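Twin-arm bench cell: finger wrap keeps lifting
Helow Automation Forum > Maintenance & Repair

gumboot_logic
Posts: 1038
We run a two-arm cell on a bench, small cubes in and out of a tray. The fingers are wrapped in black cloth and the wrap is lifting at the flanks again. I've redone it three times since April and am now, against my wishes, an upholsterer.

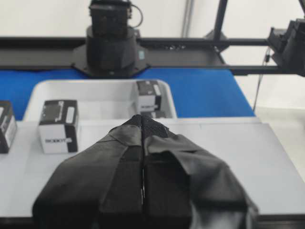 Fingers closed, wrist cam view. Note the flap on the right.

bracket_creep
Your wrap's fine at the tips, it's the wide part that's bagging. Cut the piece on the bias and finish the seam on the outer face. We did the Clomness cell that way and it went over 700 cycles before anyone swore at it.

torque_wrench_ned
Disagree. Bin the cloth and mould some silicone pads. You don't fix a flat tyre with a nicer sock.

gumboot_logic
Silicone grabbed the printed cartons and wouldn't let go. Cloth stays. Fingertip gap with the jaws nearly shut: 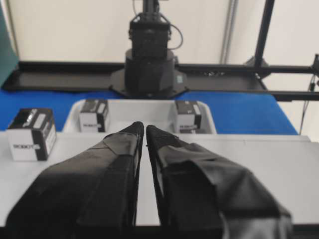 How often should the wrap be checked?
Start of every shift, with the arm parked and the power isolated.

torque_wrench_ned
Every shift! Some of us have a job to get to. Anyway, my order of attack, cloth or no cloth:

1. Park both arms with nothing in their grip and look down from the head camera. If the tray has crept, the fingers are rubbing on its rim and you're blaming the tape.

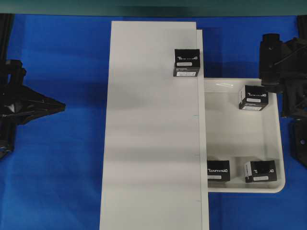 2. Peel one finger at a time. Do both and you'll lose your reference for thickness.

3. Re-zero the jaws at 70 per cent speed, never full.

bracket_creep
Step 2 is the first sensible thing you've posted since the Alva grease argument. I'd still square the cartons up by eye from the side view before blaming the tray,

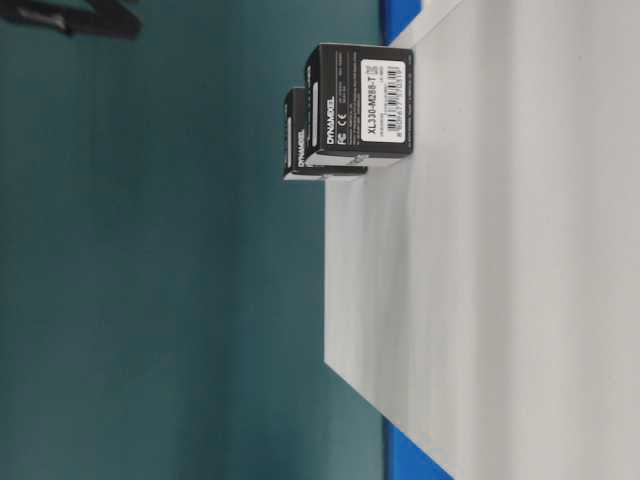 and then run a slow pick at each end of the travel. If only one end snags, your flap is the culprit and Ned owes me a coffee.

gumboot_logic
Bias cut it is. Ordering more cloth from Andeck this arvo.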